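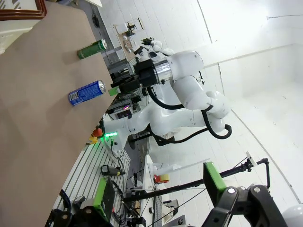

Vurkotis Bundle Builder, four months in

I run a small shop selling tea, and I bought this extension so customers could put three tins in a box and get the fourth at half price. It does that. It also decided, in its first week, that shipping was a kind of tea.

Install took an evening. The manual says to upload the folder, refresh modifications and clear the cache, and leaves out that the theme has its own cache, which I found at 11 p.m. If you're on the Govau theme, the bundle box lands under the footer until you change the layout position by hand.

Once it's set up it behaves. My catalog has 942 products and the admin page loads fine, though the product picker lists all of them in the order they were added, with no search. Bring a sandwich.

Support is one person, Marijke Postma, who answered my shipping question overnight with a corrected file and the words "try now." I tried. Fixed.

The license covers one domain. My test site counted as a second, so I paid twice.

Four stars. I'd give the picker one.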